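The lead trainer at Vistcombe won't use the word "teach". "We record," she says. "Someone steers the arm by remote, it saves the motions, and then we hope." Her group has been at it since May, and I went in doubting the sales talk coming out of Ivisia, whose software they use.

She didn't argue much. A new operator needs around 14 tries before a recording is worth keeping, she says — "and that's for a banana."
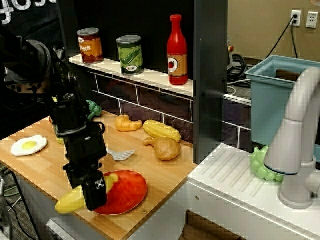
*The gripper at the banana on its red plate, in the toy kitchen.*

I asked what happens if you move the plate. "Depends who you ask," she said. "Ivisia says it copes. I'd want to see it in my neighbour's kitchen first."

Guiding the arm by hand is no cure, in her view. "Your wrist gets sore and you get sloppy. I stop people after two hours." So who's doing the labour here, the robot or the person? She laughed at that. "Check the payroll."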